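Speaker notes – "Do you need to rinse first?"
Pukholm household evening, 2023-08-01

**Open**

Ask for hands: who rinses plates before they go in the machine? Wait. Don't tell them off. I rinsed for most of my adult life and I'd have argued with anyone who said it was a waste.

Then say what this talk is. I'm going through advice about washing dishes that gets repeated until it sounds like a fact, and asking where it came from. Some of it holds up. A lot of it is a leaflet quoting another leaflet.

**Part 1: the water number**

Read the Bredora flyer out loud, slowly: "Save up to 4,000 gallons a year." Pause after "up to."

Up to from what? The small print compares their machine with a person who leaves the tap running the whole time. My aunt washed in a plastic tub with one kettle of hot water. She isn't in the comparison, and neither is anybody who runs the machine half full.

I wrote to Bredora in February and asked for the test. Ivana Leiva in their customer office sent a kind reply and the same flyer.

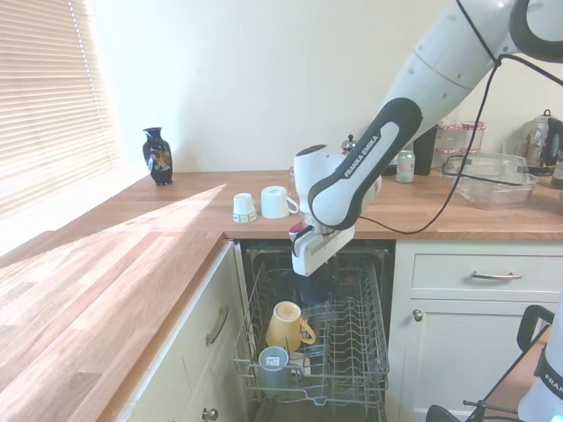 So what can we say? A full load in a fairly recent machine will probably beat a running tap. Against a careful person with a tub, I don't know, and I doubt the flyer's author knows either. Say "I don't know" plainly here. People relax when they hear it.

**Part 2: loading**

Everyone in the room has a system and everyone else's system is wrong. Keep this short or it'll eat the evening.

What I'm willing to defend:

- Dirty side toward the spray.
- Cups and mugs open end down, tilted if the rack lets you.
- Nothing blocking the arm. Spin it by hand before you close the door.

What I'm not: forks up or forks down. Sérgio Mota gave a whole lunchtime session on this at Basomance and I came out with no opinion and a headache. If somebody raises it, move on.

Skip the vinegar cup unless asked. If asked: it may help with film on glasses, it may be hard on rubber seals, check your manual. 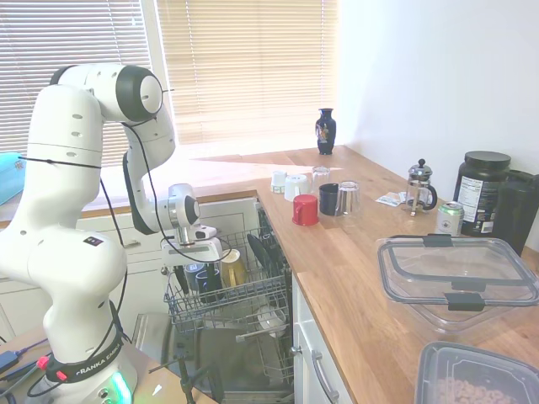

*Word count so far: 330*

**Part 3: the survey**

Put up the Ginting claim: 900 households, and most "noticed cleaner dishes" after switching tablets. Ask the room what's missing.

Give them time. Someone usually gets there: no group that kept the old tablets. Also, they were told the new ones were better, and they got them free. I'd notice cleaner dishes too.

Renata Troncoso tried it at home with the labels hidden. She ran 30 loads and couldn't tell the two apart. One kitchen, one pair of eyes – I'm not going to sell it as proof. But it's a fairer test than the one on the box.
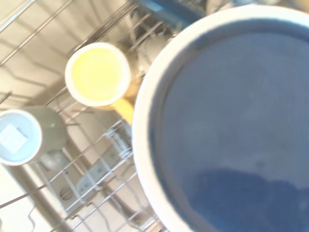

Glazed stoneware is where I'd be more careful than the ads are. "Dishwasher safe" is the maker's word, and makers don't all mean the same thing by it. Natalina Tedesco sells her own pots and tells buyers to wash by hand anything they'd hate to lose. I can live with that as a rule.

**If there's time (8 minutes at most)**

Pre-rinsing again. Scrape, yes. Dried egg, fine, soak it. Check the filter before blaming the machine.

Questions. Sang-wook Baek has the roving mic. Flyers back in the folder afterward, I only have the one set.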